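# Chapter 3: Does Tidying Make You Feel Better?

Most people will tell you that a messy home makes them anxious and a clean one calms them down. They may be right about themselves. Whether they are right about everyone is a different matter, and the research on it is thinner than the magazine columns suggest.

Start with where the claim comes from. In the survey by Océane Girard, 588 adults filled in a form rating the clutter in their homes and their own level of stress. People who reported more clutter also reported more stress. That finding has been repeated in lectures, on talk shows and on the back of at least one storage box. What gets repeated less often is that nobody visited the homes. A stressed person may well look at an ordinary bedroom and call it a mess.
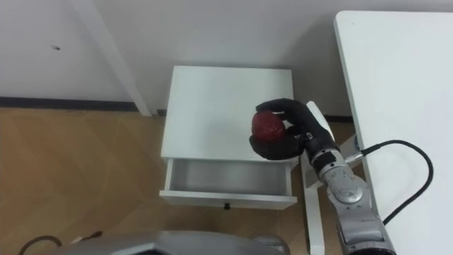 Girard was fairly careful about this in her paper. Her readers were not. Within a year the survey was being used to sell closets, and "linked to" had turned into "causes."

Three questions should be asked of any study in this chapter:

1. Who judged the room, and did that person know what the study hoped to find?
2. Which came first, the mess or the mood? A survey taken on one evening in September can't say.

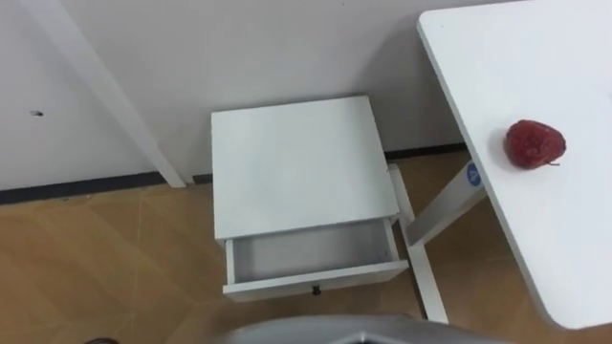 3. Compared with what? A group that tidies should be set against a group that does something else for the same length of time, such as taking a walk.

## The Nustel trial

Meinrad Berchtold tried to do better. He recruited 49 households in the town of Nustel and split them by lot. Half were asked to clear every flat surface in the bedroom before going to sleep. The other half kept a short diary and left the furniture alone. After a month, both groups slept a little better and felt a little calmer, by nearly the same amount.

Supporters of the tidying idea pointed out, fairly, that the trial was small. They also complained that bedrooms are the wrong place to look, and that kitchens and hallways cause most of the trouble. Perhaps. But they had been quite happy with bedrooms before the numbers came in.

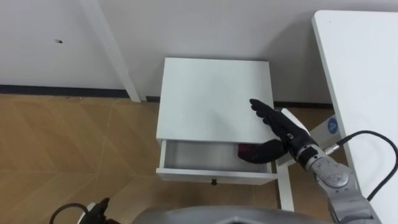 There is also the matter of what counts as clearing a surface. Berchtold's instructions said nothing about drawers, and several households admitted that everything from the nightstand had gone straight into one. Is that tidy? The rating sheet said yes. Waltraud Gruber, who reviewed the trial, thought the sheet measured hiding - a skill most of us learn by age six.

## A larger sample, an older problem

The Misard study had 1,272 participants and is usually brought out to settle the argument. It doesn't. Its stress scores came from a single question, and more than half the sample dropped out before the second round. 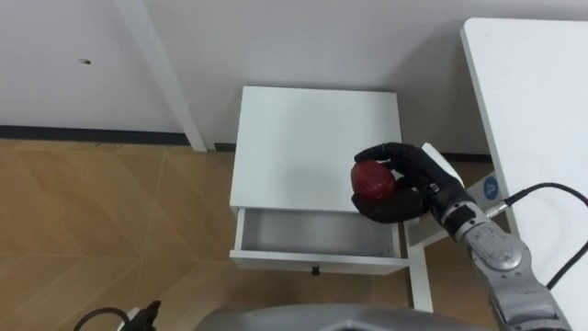 People who quit a study on household order may differ from those who stay, and we have no idea in which direction. A big number at the start of a study is no help if you can't say who was left at the end of it.

In the next section we look at the rating sheets themselves, beginning with Gruber's. Before you read it, rate your own bedroom from one to ten, then ask someone who lives with you to do the same. Keep both numbers.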